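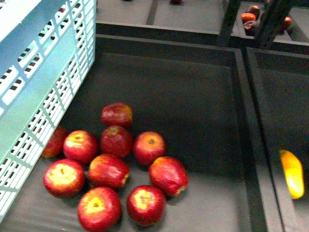

Apple bin next to the crate, head cam.

August 30, 2022
Putstead bench, fruit set, second session

Plan was 131 episodes. Got 108 that I'd keep. 5 more are marked "maybe" in the sheet, someone else please look, I've watched them too many times. The rest are bin.

Tasks today:
pick named fruit from bin, put in crate
pick fruit out of crate, put back in its own bin
move crate with fruit in it
(clear-a-bin not started, see end)

Single picks went fine once I slowed down. First batch I was rushing and the arm came in at an angle, so the fingers nudge the fruit before they close. Looks all right from the operator's side, looks terrible on playback. If the model learns to nudge first we will be stuck with it for weeks, we had exactly this with the bottle set in December. Cut all of those.

Apples in a heap are much harder than apples spread out. When they're bunched up against the crate the finger has no gap to go down into, you end up taking one from the outside and the others roll. I want both cases in the set but they need different labels. At the moment Butumora has one tag, "cluttered", and it covers everything from two fruit touching to a whole pile. Have added "heap" as a free text note for now. Search for that.

Apples on top of the heap come away clean. Ones tucked in by the crate wall, leave till last or the operator spends a minute faffing and the episode is too long to use.

Language prompts: keep them short and keep them the same. I found four spellings of "put the apple in the basket" in the morning files plus two where it says "crate". It's one object. Decide on a word!! I've gone with basket from here on and will fix the old ones tonight if I get the time. Same goes for bin / tray, we use both. Tray is better I think.

Timing. Reset takes longer than the episode. Putting everything back in a fresh arrangement by hand is the slow bit, and you get lazy and drop the fruit in the same places. Looked back over 26 starts in a row and far too many had the fruit in the same corner. Need the shuffle cards back out, they are in the drawer with the Pimentel paperwork.

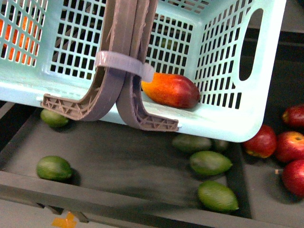

Basket moves are the weak part of the set. Failed more of these than everything else put together and I don't think it is all down to me. The fingers go down inside and the flared ends press on the near wall, so the whole thing tips and whatever is in it goes off to one side. One mango in there, lying over to the right of the fingers, and that's the easy version. With green fruit lying about on the tray floor as well there is nothing flat to set the basket down on, it sits on the fruit and rocks. So from now: clear the landing patch first, or make the clearing part of the episode and say so in the prompt. Dont mix the two.

Tried taking the basket by the side handle hole instead. Better when it worked. Lining up is fiddly from the head view, wrist view would do it but wrist stream was dropping frames again after lunch. Logged under Clostari, same ticket as last time, have not had a reply.

Strap on the fingers: check it before each block. If the tab slides round it can catch on the mesh. Wants trimming shorter.

Lighting ok. Left the blinds alone all day, please do the same tomorrow or the two halves won't match. Motion blur on the fast moves, mostly when I swing across to the next tray. Slow down on the swing, full speed gains you nothing and the green ones smear into the floor.

Mango vs green oval fruit: label by what the prompt sheet says, don't guess from colour. Had three names for the green ones in one file, incl. "avocado", which is just wrong.

Tomorow:
fix basket/crate wording in Butumora
new tag for heap, ask for it properly
shuffle cards
redo basket moves, clear landing patch, both grips, separate folders
clear-a-bin, if there's time, start with few fruit
trim strap
copy today's files across BEFORE starting, disk was nearly full when I stopped

Backup running now, left the machine on. Don't unplug.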